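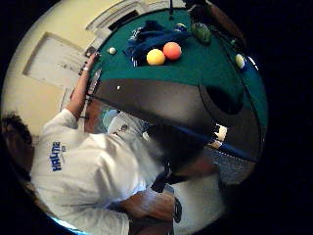
Clileo Cue Sports Score Archive

Clileo is a plain-text archive of match results from amateur pool leagues. It covers eight-ball, nine-ball and straight pool, with one row per rack or per inning depending on the discipline. The archive started as a set of spreadsheets kept by Menaka Nanayakkara for the Cullton league and was later merged with the Vaddale results, which used a different sheet layout and different rules for fouls.

This file describes release 4. Release 3 is still available on request but has a known error in the break column (see Known problems).

Contents

matches.csv – one row per match
racks.csv – one row per rack, eight-ball and nine-ball only
innings.csv – one row per inning, straight pool only
venues.csv – table size, cloth type and pocket width where known
players.csv – player codes and first season, no names
rules/ – league rule sheets as text, one per league and season

All files are UTF-8 with comma separators and a header row. Empty fields mean the value was not written on the score sheet. A zero is a real zero.

Coverage

The Cullton part holds 800 matches. The Vaddale part holds 600, of which 90 are straight pool. Playoff matches are included for both leagues. Friendly matches and practice sessions are left out, even where a score sheet was filed.

Vaddale did not play in December in any season. Cullton did, on a reduced schedule, and those matches carry the value W in the period column.

Fields in racks.csv

match_id: joins to matches.csv.
rack_no: starts at 1 within each match.
breaker: H or A, for home or away.
break_result: D for dry, M for one or more balls made, F for foul, X for a win on the break. In eight-ball, X is used only under Cullton rules. Vaddale re-racked when the eight fell on the break, and the re-rack is stored under the same rack_no with attempt set to 2.
attempt: 1 unless the rack was played again.
winner: H or A.
end_type: N for normal, E for early eight, S for scratch on the eight, C for conceded.
fouls_h, fouls_a: count of called fouls. Vaddale sheets recorded only ball-in-hand fouls until the rule change, so these columns should not be compared between leagues.

Fields in innings.csv

match_id and inning_no work as above. The points column is the number of balls legally pocketed in the inning, before any deduction. Deductions are in their own column as a positive integer. The safety column is 1 when the player called a safety and 0 otherwise. Running totals are not stored. They can be rebuilt from points and deductions, and the result should match final_h and final_a in matches.csv.

Entry and checking

Score sheets were typed in by hand. Each sheet was entered twice by different people, and the two versions were compared by script. Where they differed, Gwendolyn Escobedo went back to the paper sheet and made the final call. Thirty-odd sheets were too faded or torn to settle this way. Those matches keep their final score in matches.csv but have no rows in the other files, and their detail flag is 0.

Handicaps are stored as written. The Cullton handicap is a race length, while the Vaddale handicap is a number of racks given at the start. A converter is in tools/handicap.py. It handles eight-ball only.

Player codes

Codes are stable across seasons within a league. A player who appeared in both leagues has two codes, and no link between them is published. Requests to remove a code are applied at the next release, and the affected matches keep their team totals.

Known problems

In release 3, the breaker column was shifted by one rack for alternate-break matches at Vaddale. Fixed in release 4.

Venue 30 changed from 8-foot to 9-foot tables in mid-season. The venues file lists only the later size.

Time of day is the scheduled start, usually 7:30 p.m., and says nothing on when play began.

Pocket width was measured by different people with different tools – treat it as a coarse grouping.

Rating file

An optional file, semeniuk.csv, holds player ratings computed from the rack results with the Semeniuk method, a simple paired-comparison fit with a decay term. The decay setting is in the header comment. Ratings for players with fewer than 30 racks are left blank.

License and corrections

Data files are released under CC BY 4.0 and the scripts under the MIT license. Corrections should give the match_id, the column, the current value and the proposed value. A scan of the original sheet helps but is not required. Corrections that change a final score need agreement from both team captains.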